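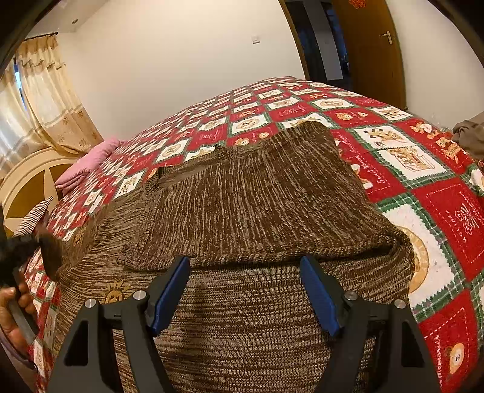 *A brown marled knit on a patchwork-print blanket.*

## Studura is back, and the first episode is a riot

Sunday, June 27, 2021

If you went to bed early last night, stop reading and go watch the new Studura. I mean it. The newsletter will still be in your inbox when you get back, and there are spoilers for the cold open in the second paragraph.

Okay, are you back? THE ELEVATOR. Wichai Thaweesak and Kulap Jaidee spend the first five minutes of the new season stuck between floors, playing two rival wedding singers who have both been booked for the same reception, and neither of them will stop warming up. It starts with humming. Then there's a scale, then a slightly higher scale, and by the time the doors open they're both on their knees screaming the last note of a power ballad at a hotel manager holding a tray of shrimp. The manager never says a word. He just takes one shrimp for himself and lets the doors close again. I had to pause it and walk around my kitchen.

For anyone new here (welcome! there are more of you every week), Studura is the half-hour sketch show that started as a web series shot mostly in Jaidee's old apartment in Grercombe. The early clips were rough in a way I loved, with bad sound and wigs that looked like they came out of a vacuum cleaner. Thaweesak joined partway through the first run as the guy who keeps returning a lamp, and the show has been built around the two of them ever since. Streaming service Lamon picked it up after that, and a lot of us worried the bigger budget would sand off the weird edges.

Well, the edges are fine! You can tell there's money on the screen now (that elevator is a real set, and at one point it tilts), but the writing still has that feeling of two friends trying to make each other crack. Thaweesak does lose it once, during the dentist sketch, and they left it in. Watch his shoulders when Jaidee picks up the second mirror.

A few more things I loved:

- The return of Ninh, the motivational speaker who is afraid of his own slides. He has a clicker now. It does not help him.
- Jaidee's weather forecaster, who is going through a breakup and keeps blaming it on a cold front. The line about "scattered regret moving in from the coast" has been in my head since midnight.
- A fake commercial for a bank that only accepts deposits in person, at night, from people who know the song. They make you learn the song. I know the song.
- The closing credits, which run over a long argument about who gets to keep the shrimp.

Was it all perfect? No. The courtroom sketch has one terrific joke in it, the thing with the gavel, and then goes on for what felt like another whole trial. I also could have used more of the supporting cast, who mostly get stuck reacting in the background. Last season gave them that wonderful bus sketch, and I'm hoping there's something like it coming. It's a small complaint about an episode I've already watched twice.

### The live taping

The other big news is that Studura is doing a live taping in Grercombe in January, in the old ballroom on the north side of the river. The room holds 900, and going by how fast my group chat lit up, that won't be enough. Both leads will be there, along with the house band, and they're promising sketches that won't air on the show. There's also supposed to be an audience choir for the bank song. I'd like it on the record that I called the alto part first.

Tickets aren't on sale yet. As soon as there's a date and a link, I'll send out a short extra edition so you don't have to wait for the regular one. If you went to the last taping, write in and tell me what the seating was like, especially up in the balcony. I've heard the sound is great up there but that you miss anything that happens on the floor, and with these two an awful lot happens on the floor.

### Your favorite sketch, by vote

We asked you to pick the best Studura sketch so far, and 1,200 of you answered, which blew my little mind. The winner by a mile was "Lamp, Returned," from the first run. I thought the bus sketch would take it, but I can't argue with that lamp. Second place went to "Grandma's Podcast," and third was a late surge for the one with the haunted car wash. A special nod to the reader who voted for a sketch I'm fairly sure was on a different show. It sounded very funny and I'd like to see it.

Next up, we want your favorite side character. Hit reply with a name and a sentence or two on why, and I'll run the best ones along with my notes on episode two. Please don't all say the hotel manager. (You can say the hotel manager. I'm saying the hotel manager.)

New episodes go up on Lamon every Saturday night, and the first two seasons are on there too if you need to catch up. Start with the lamp.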